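Workshop Bench and Tool Store Attendant (part-time, fixed term)

Grurnberg Fabrication Services
Location: Camargo building, ground floor workshop
Reports to: Heloísa Figueiredo, Workshop Manager
Hours: 20 per week, mornings
Term: to the end of April, with possible extension
Posted: 27 January 2019

About the position

Grurnberg maintains a shared workshop for light assembly, cable preparation, packaging and minor repair. The workshop is used by our own technical staff and by two tenant firms, Fleketti and Pekadley, under a common access agreement. The position covers the daily setting, clearing and checking of the benches and of the wall-mounted tool storage behind them.

The work is repetitive and largely unsupervised. It suits a person who puts things back in the same place every time and who can follow a written layout without improvising on it. No trade qualification is required. Training on the inventory system takes two mornings.

Work area

Hand tools in regular use are stored on perforated pegboard at the back of the benches. Scissors and pliers hang directly from the board. Screwdrivers stand in board-mounted cup holders. Tape is kept on pegs, one roll per peg, sorted by colour. Tools that are needed only for particular jobs are stored in hard cases and brought to the bench on request.

Bench tops are wood and are to be treated accordingly. Solvents are not used on them. Adhesive residue is removed with a plastic scraper and a damp cloth. Cutting is done on a mat.

Wheeled cabinets are moved between bays as required. Casters are to be locked when a cabinet is in position, in those cases where a lock is fitted.

Duties

Set benches for the first booking of the day according to the job sheet.

Clear benches between bookings. Return hand tools to the board, with scissors hung closed and screwdrivers placed in the cup with the handles up.

Check the board against the layout sheet at the start and end of each shift, and record missing or damaged items in the tool register.

Inspect scissors, pliers and screwdrivers weekly. Items with chipped blades, split grips or rounded tips are tagged and placed in the repair bin. The attendant does not sharpen or repair tools.

Replace tape rolls when the remaining tape falls below the marked depth on the core gauge. Part rolls go to the packing area.

Issue and receive hard cases. Each case is opened on return in the presence of the borrower, checked against the contents card inside the lid, and signed in.

Relocate board hooks and holders when a layout revision is issued. There were 13 revisions last year. A revision normally affects one board and takes less than an hour.

Maintain the consumables shelf (tape, cable ties, heat-shrink, labels, cloths) and submit the reorder list to the Workshop Manager.

Sweep the floor beneath the benches at the end of the shift, moving wheeled items as necessary.

The tool register presently lists almost 3,000 items across all bays, including consumables. The attendant is responsible for bench and board items only. Fixed machinery, power tools and electrical test equipment are looked after by technical staff and are outside the scope of the position.

Essential criteria

Accurate record keeping, on paper and in a spreadsheet.

Ability to distinguish colours reliably. Tape and handle colours are used for sorting.

Ability to stand for extended periods, to reach the top row of a board mounted behind a bench, and to lift a packed case of up to 20 kg to bench height with correct technique.

Willingness to work in closed-toe safety footwear and eye protection. Footwear is reimbursed to a maximum of $200 on presentation of a receipt.

Right to work in Australia.

Desirable criteria

Previous experience in a tool crib, theatre store, school workshop, hire counter or comparable setting.

Familiarity with shadow boards, 5S or a similar method of workplace organisation.

Current first aid certificate.

Conditions

The position is paid at an hourly rate, with superannuation on top. The rate depends on experience and will be confirmed in the written offer. Leave accrues pro rata. Rostered hours are fixed for the term and are not exchanged between staff without written approval from the Workshop Manager.

Parking is available behind the Camargo building. Bicycles may be stored inside the loading door. Lockers and a kitchenette are provided. Food and drink are not permitted on or beside the benches, including drinks with lids.

Selection process

Shortlisted applicants will be asked to attend a practical session of one hour. Each applicant receives a layout sheet and a bench left in mixed order, and is asked to restore the bench and board to the sheet and to complete a register page. Speed is noted but carries less weight than agreement between the sheet, the board and the register. Applicants should wear enclosed shoes and tie back long hair. Eye protection will be supplied.

A short interview follows directly afterwards. Applicants who need an adjustment to the practical session, such as a seated bench or a large-print layout sheet, should state this in the application so that it can be arranged beforehand.

How to apply

Send a résumé of no more than two pages and a covering letter of one page, addressed to Heloísa Figueiredo. The letter should respond to the essential criteria and describe one occasion on which you were responsible for shared equipment. Please give the names of two referees, at least one of whom has supervised your work. Referees are contacted only after the practical session.

Applications may be handed in at the Camargo reception desk in an envelope marked "Bench attendant" or lodged through the vacancies page. Applications lodged by both methods will be treated as one, and the later version will be read. Incomplete applications are not returned for correction.

Questions about the duties may be directed to the Workshop Manager through reception. Questions about pay and conditions should go to the Grurnberg payroll office. Staff of Fleketti and Pekadley are eligible to apply but should first tell their own supervisor, as the rostered hours overlap with tenant bookings.
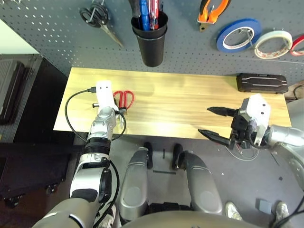 Applicants who were unsuccessful in the previous round may apply again and need not resubmit referee details if these are unchanged. Layout sheets for the practical session are handed out on arrival and are collected again at the end.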